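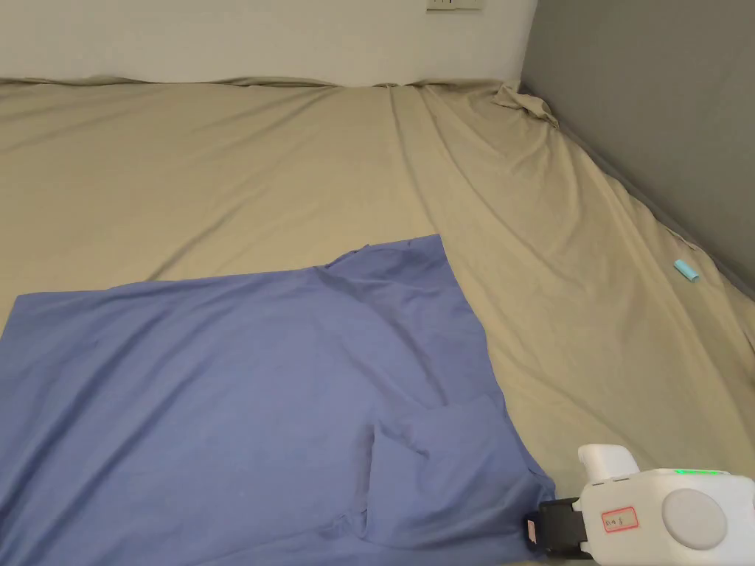
I fold on the bed. I know you're supposed to have a table or a counter at hip height, but a mattress is wide and I can spread a T-shirt out on it without the sleeves hanging off anywhere.

First job is the sheet. Mine's a fitted one and it creeps (I bought it a size up, my own fault!), so on laundry day I drag my palm across it from the wall toward me. I don't chase every wrinkle, just the big ridges, or they end up pressed into whatever's on top.

Then the shirt. Lay it flat, pinch it at the shoulder, give it a little tug to settle the side seam,

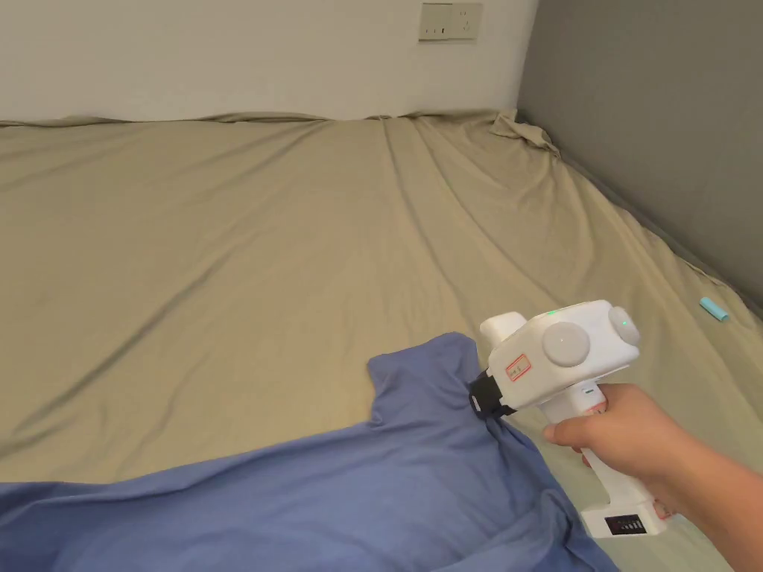
and fold that side in to the middle. Same on the other side, sleeves back, bottom up to the collar. I did 15 shirts on Friday while the rice cooked, and the stack even stayed up.

My real problem is clutter. Beathag Munro, who got me folding this way, clears everything off before she starts, and I never do.
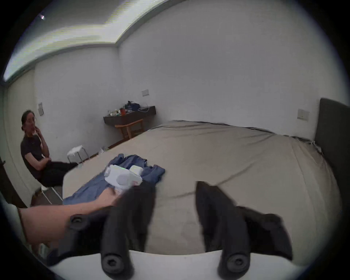

Small stuff needs a home before you fold. I keep a shoebox by the door for it now, and it holds more than you'd think. A white bottle lying on top of a crumpled blue shirt is just how things go on my bed, and I'd much prefer it in the box, with the cap checked, before I start tugging at sleeves.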